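Animal Behavior and Ecology
Unit 9: Brood Parasitism in Birds
Course handout prepared by Shagufta Jafri
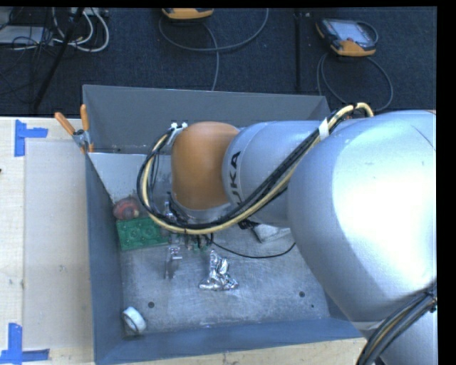 Brood parasites lay their eggs in the nests of other birds and leave the care of the young to the host. Students should read this handout before the seminar and bring written answers to the discussion points at the end.

1. Terms

Obligate brood parasites never build a nest of their own. The common cuckoo (Cuculus canorus) and the brown-headed cowbird (Molothrus ater) are the species most often cited. Facultative parasites raise their own young but will also lay in other nests when the opportunity arises. Many ducks do this, frequently in the nests of their own species, in which case the behavior is called conspecific brood parasitism.

2. Costs to the host

The cost depends on the behavior of the parasite chick. A newly hatched common cuckoo pushes the host's eggs and chicks out of the nest, so the host usually loses the entire brood. Cowbird chicks do not evict their nest mates. They compete with them for food, and larger host species may still raise some of their own young. Adult females of both species may also remove or damage a host egg when they visit the nest.

3. Host defenses

Defenses are grouped by the stage at which they act.

Before laying: hosts may mob an adult parasite near the nest or hide the nest more carefully.

Egg stage: hosts may recognize a foreign egg and eject it, abandon the nest, or build a new lining over the clutch. The yellow warbler is well known for the last of these.

Chick stage: rejection of chicks is less common. Superb fairy-wrens in Australia sometimes abandon nests that hold a bronze-cuckoo chick.

Egg rejection carries a risk of error. A host that removes one of its own eggs by mistake pays a price even when no parasite has visited. Where parasitism is rare, accepting all eggs may therefore be the better strategy.

4. Mimicry and coevolution

Female common cuckoos belong to host-specific lines known as gentes (singular: gens). Each gens tends to lay eggs resembling those of its usual host. As hosts become better at spotting foreign eggs, selection favors closer mimicry, and hosts in turn may evolve more distinctive egg markings.

5. Course data set

The Bamcombe reed bed records contain 588 reed warbler nests monitored over 9 breeding seasons. The file was compiled by Hammad Malik and Laiba Durrani. Nests found after hatching are coded separately and must be left out of any calculation of egg rejection rates.

6. Discussion points

Why might a host accept an egg that looks very different from its own?
How would you test whether a host recognizes its own eggs or simply rejects the odd one out?
What would you expect to happen to egg rejection in a host population no longer exposed to parasites?

Written answers should not exceed three pages. Questions about the data set may be addressed to Évan Besnard, Room 3044. The next unit covers cooperative breeding and begins in September.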